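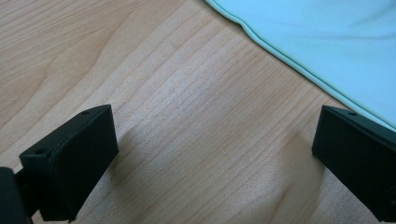 # What the Gripper Really Costs

When the folks at Trenudico's small workshop in Narneck sat down to plan their first year of automation, the big number got all the attention, as big numbers do. The arm was quoted at $3,814, secondhand, and everyone argued over it for most of June. The hand-held gripper, two black fingers you can carry over to any table in the building, was one line near the bottom of the page: $311.

I have a soft spot for that line (I've spent more of my life on shopping lists like this than I care to admit!), and I think it deserved a longer conversation. Fingers wear. Pads need replacing, screws wander off, and sooner or later somebody wants a different shape for a different job. Cloth is a good test of a budget, too, because a thin hem lying nearly flat on a wooden table asks a lot more of a fingertip than a nice square box does.

So the workshop went back and set aside $1,000 for spare fingers and fittings, and another $1,000 for the hours people would spend learning to use them. They also held off on the larger system from Brevis until the Lau building has its new wiring.

If you're drawing up a list of your own, ask each supplier what a replacement finger costs and how long it takes to ship. Write both answers beside the price, in ink, and bring them to the next meeting.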